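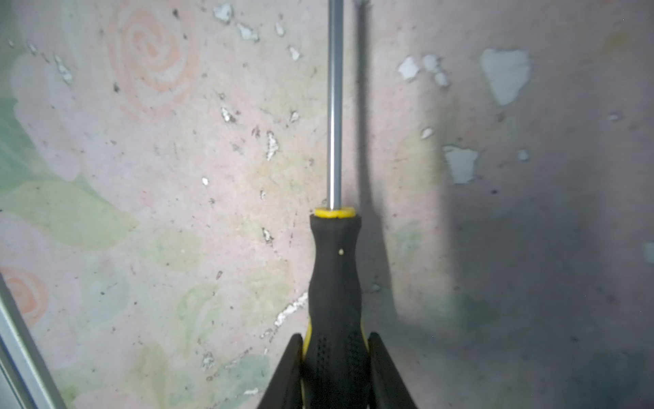

Itzel Barrera's view is that a shop should settle on the arm first and let the gripper, the fingers and the tooling come out of whatever is left. She made the point again in January, during the planning round at Jernley, and it is the usual order. The arm has the longest quote and the longest lead time, so it goes on line one.

I think the order is wrong for any shop whose work involves hand tools. The arm decides reach and payload. The fingers decide whether a screwdriver stays put when the tip meets a screw. A driver handle is round, it has a waist, and much of it is soft rubber over hard plastic. Two tapered fingers can hold a handle like that well or badly, depending on where they close and what the pads are made of. Neither of those appears on an arm's data sheet.

Consider the Priltari proposal. It listed $4,000 for end-of-arm parts, and $3,000 of that was the gripper body. The remainder had to cover fingers, pads, a wrist camera bracket and cabling. Spare fingers were not listed. Fingers are wear parts. A budget that treats them as a single purchase will be reopened in the first year, usually under maintenance, where the cost can no longer be compared with the original quote.

Eynon's quote was higher and easier to plan from. It priced 3 sets of fingers and set aside 15 hours for fitting them to the buyer's own tools. Dirceu Cordeiro objected that fitting hours are soft money and will be spent whether needed or not. That may be so. I would still leave them in, with a written list of the tools to be held and a torque figure for each.

My preference is to write that list before asking for any arm quote. Handle diameter at the grip point, surface, weight, torque, and whether the tool must come back to the same angle after each pickup. Grerora's request form has no field for any of this, so it should go in as an attachment. The arm can then be sized to the loaded gripper, and line one of the budget becomes the tool list.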